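2025-03-25
Cliveck bench, building materials notebook

Jalside House, back wing, mortar again.

Read the Louro report all the way through this time, appendices included. Their case for the back wing being older than the front range still comes down to three things: the thick wall, the "early" brick, and the mortar. I don't think any of them carries the weight put on it, and the mortar is the one we can do something about here, so that's what I did.

The thick wall first. Louro gives 600 mm for the wall between the wing and the front range and calls it "the surviving outer wall of an earlier house." It could be. It could also be two walls. If the wing was built up against a finished front range there would be two skins back to back, and with a bit of rubble between them you get a thick wall with no early house needed. The report has one measurement, taken at the pantry doorway, where the plaster is still on. No opening up, no look at the head of the wall in the roof space. Drawing 4 shows the wall solid hatched from end to end, and I would like to know on whose authority.

The brick. Called early because it is thin and uneven. The only photo in the report with a scale in it shows bricks that vary a lot within one patch, and at least one course has paint on a face that should be buried. Reused brick, if you ask me. Old brick in a wall dates the brick. The sheds at the bottom of the same yard are full of it and no one is claiming those are early.

So, mortar. Five bags came over from site in February. Labels:
J1 wing, east wall, low, outside
J2 wing, east wall, inside, behind the dresser
J3 thick wall, pantry side
J4 front range, cellar
J5 "chimney"

J5 is no use to me. There are four chimneys. Put aside until whoever bagged it can say which. J2 is mostly plaster with a crust of mortar on the back, so I split it by hand and kept only what was clearly bedding. Even so I trust it less than the others.

Method as usual. Dry to constant weight, crush gently with the rubber pestle, photograph, dissolve the binder in dilute acid, wash, dry, sieve what's left. J3 was the biggest sample, 148 g dry, and I ran it twice. J1 and J4 once each. Fume hood fan was making its noise again but drew properly, checked with a strip of tissue.

Results, short form:

J1 Pale buff, soft, lots of small white lumps of lime. Sand sharp, mixed, a fair bit of coal ash. Most of the residue stopped on the 300 micron sieve.
J2 Same sand as J1 by eye. Less ash, but see above about the plaster.
J3 First run: same sand again, ash present. Second run agrees closely enough that I'm happy the splitting wasn't at fault.
J4 Same sand. Ash. Slightly grayer overall. A few flecks of brick dust which I didn't find in the others.

Louro says the wing mortar is "visibly distinct from that of the front range and of earlier character." Visibly distinct, yes, a little: J4 is grayer. It's also from a cellar. I wetted a crumb of J1 and left it next to J4 and I could not have sworn to which was which. "Earlier character" I can't find at all. There is coal ash in both parts of the house, and the sand looks to me like one sand from one pit.

What this doesn't show, so that I don't get carried away in the other direction:
- It doesn't show the two parts were built together. A local pit can supply the same sand for a very long time.
- It doesn't give a date. Ash in the mortar means someone had ash to put in.
- J1 is from low down outside and could be repair. I asked for a sample from above the string course and did not get one. Asking again.
- Three decent samples is not many for a house that size.

The Zesa sheet that came with the report gives a lime to sand ratio for each sample to two decimal places. I redid theirs from the weights they print, and for J4 I get a different answer. Either a typing slip or they corrected for something and didn't say. More to the point, the lime figure counts anything that dissolves, so if there is shell or chalk in the sand it all goes in as lime. I had a look at the J4 fragments under the hand lens before the acid went in and there was shell. So the ratios want a big grain of salt, mine as well.

Also went back to the paper evidence quoted on page 2 of the report. The lease "mentions a house at Jalside." Fine. It mentions a house. It doesn't say which side of the yard, and the plot on the estate map is big enough for several. The map is drawn with a pen line so thick that the wing could be there or not there depending on how much you want it. I've seen the copy at 200 percent and it only gets blurrier.

The plaque text should wait, in my view. Once "the oldest house in Cliveck" is on a wall in metal it will be in every leaflet for good.

To do
Thin section of J3 and J4, same slide batch, so they can be compared side by side.
Ask for a sample from high in the wing, and one from the core of the thick wall if they will let anyone drill.
Someone to get into the roof space with a lamp and look for a straight joint. One hour up there would be worth more than all of the above.
Find out about J5.
Reorder filter papers. The last box was the wrong grade and I used it anyway for the J1 wash, which was slow but did no harm that I can see.

Residues are in the labeled jars, second shelf, lids taped. Please don't combine the J3 runs, I want them kept apart until the thin sections are back.

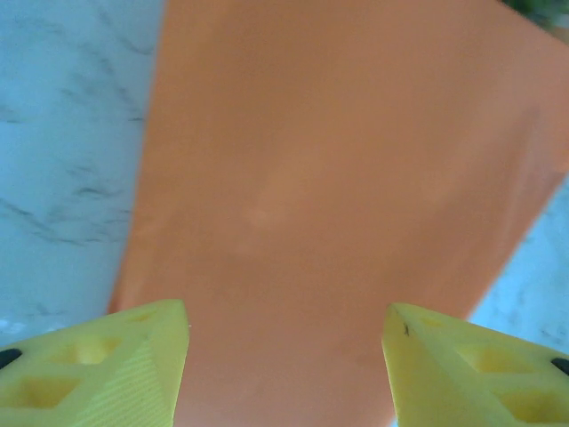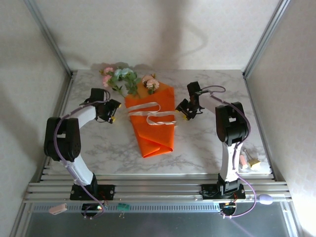 First, orange sheet close up. Second, bouquet in orange paper on the tabletop, an arm on either side.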